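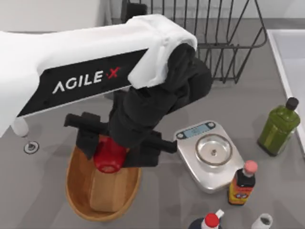
I bake like my aunt drove — fast, cheerful, no map. Then I moved to Drandbridge and my bread got so bad that even the dog walked off. My neighbor Kiều Trịnh took one look at my measuring cups and put them in a drawer. Get a kitchen scale out on the counter, she told me, and leave it out! So I did, and my first weighed loaf (336 grams of water, no guessing) rose like crazy. I've made it every week since April, and I still can't slice it straight.

1,432 shares | 93 comments

Sign up for our newsletter

Related
Holzer's rye, two ways
A weekend in Ladow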